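Prundiretti Boards > House and Home > Furniture and Finishes

Oiling a pine table: is it worth the bother?

tustine_tea
Posted Friday, February 23, 2024
We've inherited a pine table and I've been told, by three people with four opinions, that it must be oiled, waxed, varnished or left alone. It gets homework, curry and the occasional elbow.
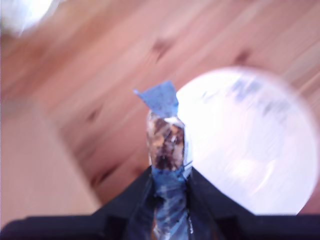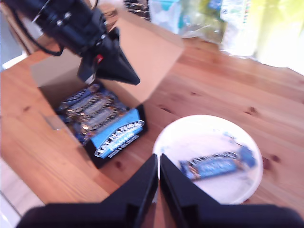

I'd like something that survives a hot mug and doesn't make the kitchen smell like a cricket bat until March. Budget is small. Patience is smaller.

knotty_but_nice
Hardwax oil, two thin coats. I used the Hamann one on ours and it's had 3 years of children. Sand with 120 first, then finer, and stop before you start enjoying it.

gloss_merchant
Varnish. Oil is a hobby, varnish is a finish. I did mine once, in a weekend, and have thought about it twice since, both times while typing this.

knotty_but_nice
And when it chips? You can't patch varnish. You sand the whole top back and sulk.

gloss_merchant
It hasn't chipped.

knotty_but_nice
Give it a curry.

Luma
I do up old tables for a living and most of the ones I see have been varnished by somebody confident. Pine is soft. It dents, the varnish doesn't bend with it, and you get little white crescents wherever a fork has landed. Oil dents too, but you can rub a bit more in and carry on.

penny_plain
Has anyone priced this? A tin of the posh stuff is 25 quid. Our neighbours paid 459 to have theirs done and it looks the same as ours, which has had nothing on it but a damp cloth and neglect.

gloss_merchant
Neglect is at least cheap – I'll give you that.

tustine_tea
Thanks all, I think. Leaning towards oil. Does it go orange? It's fairly golden as it is and I don't want to eat inside a satsuma.

Luma
A clear oil will warm it up. Get one with a touch of white in it if that bothers you, and try it on the underside first. Lay the rags out flat outdoors to dry afterwards. Oily rags in a heap can catch fire by themselves.

penny_plain
The damp cloth has never done that.

tustine_tea
Have bought the oil. Also 200 grit paper, a mask and, for balance, a tablecloth.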